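Woher kommen die Streifen im Holz?
Kinderseiten Lukell, Rubrik Natur und Dinge
Stand: Mai 2022

Holz hat fast immer ein Muster. Man findet es auf Dielen, Türen, Schneidebrettern und Stühlen. Manchmal sind es gerade Streifen, manchmal Bögen oder Kringel. Dieses Muster heißt Maserung. Es entsteht schon, während der Baum wächst.

Wie ein Baum dicker wird

Ein Baum wächst in zwei Richtungen. An den Spitzen der Zweige wird er länger, am Stamm wird er dicker. Für das Dickerwerden ist eine sehr dünne Schicht zuständig, die unter der Rinde liegt. Sie heißt Kambium. Das Kambium bildet nach innen neues Holz und nach außen neuen Bast. Der Bast leitet den Zucker, den die Blätter herstellen, durch den Baum. Ganz außen sitzt die Borke und schützt alles, was darunter liegt.

Das neue Holz legt sich jedes Jahr wie ein Mantel um das alte. Das älteste Holz liegt deshalb in der Mitte des Stammes und das jüngste direkt unter der Rinde.

Ein Nagel, den jemand in einen Stamm schlägt, wandert übrigens nicht nach oben, auch wenn der Baum noch viele Meter höher wird. Er bleibt auf derselben Höhe und wird mit der Zeit vom neuen Holz umschlossen. In Sägewerken ist das ein Problem, denn alte Nägel machen die Sägeblätter kaputt.

Helle und dunkle Ringe

Bei uns wächst ein Baum nicht das ganze Jahr über gleich. Im Frühling braucht er viel Wasser für die neuen Blätter oder Nadeln. Er bildet dann weite Zellen mit dünnen Wänden. Dieses Holz heißt Frühholz. Bei einer Fichte oder Kiefer ist es hell und weich.

Im Sommer werden die Zellen enger und ihre Wände dicker. So entsteht das Spätholz. Es ist dunkler und härter. Spätestens im Oktober ist bei den meisten Bäumen Schluss, und das Kambium ruht bis zum nächsten Frühling. Ein heller und ein dunkler Streifen gehören also zusammen. Beide zusammen sind ein Jahresring.

Wer auf einen Baumstumpf schaut, kann die Ringe oft gut erkennen. Zählt man sie von der Mitte bis zur Rinde, weiß man, wie alt der Baum an dieser Stelle geworden ist. Im Heimatmuseum von Clallstead liegt eine Baumscheibe mit 915 Ringen. An ihr stecken kleine Fähnchen, damit man sich beim Zählen nicht vertut. Manche Baumarten werden noch viel älter. Bei einzelnen Mammutbäumen in Nordamerika hat man über 3.000 Ringe gefunden.

In Gegenden, in denen es das ganze Jahr warm und feucht ist, wachsen viele Bäume ohne lange Pause. Ihre Ringe sind schlecht oder gar nicht zu sehen.

Vom Ring zum Streifen

Auf einem Baumstumpf sind die Ringe rund, auf einem Brett sieht man aber Streifen. Das liegt an der Richtung, in der gesägt wird. Für einen Baumstumpf sägt man quer durch den Stamm. Für ein Brett sägt man der Länge nach. Man schneidet dann durch alle Mäntel hindurch, und von jedem bleibt auf dem Brett ein Streifen übrig.

Geht der Schnitt genau durch die Mitte des Stammes, liegen die Streifen gerade nebeneinander. Geht er weiter außen hindurch, entstehen Bögen, die wie spitze Flammen oder wie Berge auf einer Landkarte aussehen. Tischler nennen so ein Muster Fladerung.

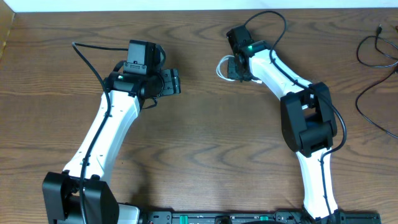

Maserung auf einer Tischplatte: Dunklere und hellere Streifen laufen in dieselbe Richtung.

Auch Äste hinterlassen Spuren. Ein Ast beginnt tief im Stamm, und das Holz wächst um ihn herum. Auf dem Brett erscheint er als dunkler Fleck, rund oder oval. Die Streifen machen einen Bogen darum, so wie Wasser um einen Stein fließt. War der Ast schon abgestorben, als das Holz ihn umschlossen hat, sitzt er locker. Dann kann er später herausfallen, und im Brett bleibt ein Loch.

Was die Ringe verraten

Nicht alle Ringe sind gleich breit. In einem guten Jahr mit genug Regen wächst der Baum viel, und der Ring wird breit. In einem trockenen Jahr bleibt er schmal. Auch Raupen, die im Frühling die Blätter abfressen, können einen schmalen Ring verursachen. Steht ein Baum lange im Schatten und wird dann sein großer Nachbar gefällt, werden die Ringe oft von einem Jahr zum nächsten breiter.

Bäume derselben Art, die in derselben Gegend wachsen, haben ähnliche Folgen von breiten und schmalen Ringen. Forscherinnen und Forscher vergleichen diese Folgen miteinander. So können sie herausfinden, wann ein Balken aus einem alten Haus gefällt wurde. Am genauesten geht das, wenn am Balken noch ein Stück Rinde sitzt. Das Verfahren hat einen langen Namen: Dendrochronologie. Für die alte Mühle in Memdale wurde es auch benutzt. Die Balken im Dach waren älter als die im Keller, obwohl man vorher das Gegenteil gedacht hatte. Vermutlich stammen sie aus einem anderen Gebäude.

Ist jede Maserung echt?

Nein. Viele Möbel bestehen aus Spanplatten, die aus gepressten Holzspänen gemacht sind. Darauf klebt manchmal Furnier, das ist ein sehr dünnes Blatt aus echtem Holz. Oft ist es aber eine Folie oder ein Papier, auf das eine Maserung gedruckt wurde. Von oben lässt sich das schwer unterscheiden. Am besten sieht man sich die Kante an. Bei einem Brett aus echtem Holz gehört zu den Streifen auf der Oberseite auch ein Muster an der Seite. Bei einem Druck hört das Muster an der Kante einfach auf oder passt nicht dazu. Außerdem wiederholt sich ein gedrucktes Muster irgendwann.

Zum Ausprobieren

Du brauchst ein Blatt Papier, einen weichen Bleistift und ein unlackiertes Stück Nadelholz.

Lege das Papier auf das Holz und halte es fest. Fahre mit der flachen Seite der Bleistiftspitze leicht darüber. Das harte Spätholz steht oft ein wenig hervor und zeichnet sich als dunkle Linie ab. Wenn du 2 verschiedene Bretter nimmst, kannst du die Abdrücke danach nebeneinanderlegen und vergleichen, wo die Linien enger liegen.

Der Versuch ist für Kinder ab 8 Jahren geeignet. Bei rauem Holz auf Splitter achten.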